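October 2, 2023
Furnival cell, two-arm rig
Fault: right gripper lets go during lift of the wrapped dome

Started at run 1,111, carrying on from the September set. Both arms came up clean after homing. Load was the dome in the black wrap, same as last time, picked off the carpet with one gripper on each side.

First lifts fine. Then the right gripper opened by itself at the top of the lift. Left one held. The dome swung down on the left arm and tapped the carpet, and the left arm went into a protective stop a moment later. Right arm did not stop. It kept following its path with nothing in the gripper until I hit the button.

That last part is what I care about. A dropped dome costs us a rewrap. An arm that keeps going after its partner has stopped is a safety matter, and I've written it up as one on the cell sheet. Nobody was inside the tape.

What I checked, in order:

Wrap. It creases and slides a little over the rim, so slip was my first guess. The log says otherwise. Grip force on the right goes from 80 percent of the set value to zero in one sample. Slip would show as a slope.

Command side. No open command sent. The Herargate controller shows "hold" the whole way through.

Power at the gripper. Looked normal at rest. Did not have a probe on it during the drop.

Cable. Moved the right arm by hand through the lift with the gripper powered and the fingers empty. Lost comms twice, both times near the top, where the loop of cable gets pulled toward the lower housing. Wiggling the plug at the gripper end did the same thing once. Left arm cable, same test, no dropouts.

So the gripper board loses its link, resets, and comes back up in its default state. Default is open. I had thought we changed that to hold when we loaded the Kernum firmware. We changed it on the left only. The right still had the factory setting. My miss, I did the left one and got called away.

Why the right arm kept moving: the shared stop line is wired, but the Herargate config has the right arm ignoring it. Flag was set for single-arm testing and never cleared. Cleared now. Tested with the left arm stopped by hand at slow speed, right arm stops with it. Repeated with the roles swapped, good.

Changed the right gripper default to hold, power cycled, read it back. Reseated the plug and put a tie on the cable so the loop has more slack at the top. This is a patch. Needs a new cable.

Ran slow lifts after that, speed cap at 200 mm/s. Log for the last good one is file 314.

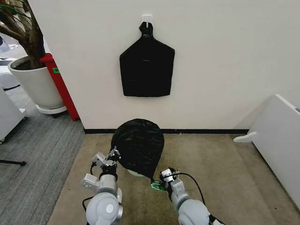
Both grippers on the dome, bottle target on the wall. Cable loop at right is the one to watch.

No drops in the slow runs. I don't count that as fixed, the old cable is still on there.

To do:
Order right gripper cable from Fludelier, longer one if they have it
Probe on gripper supply during a full-speed lift
Add default state and stop flag to the startup check, both arms
Keep the speed cap on until the cable is in. Please don't raise it to save time.

Rig is parked, power off at the wall, tag on the switch.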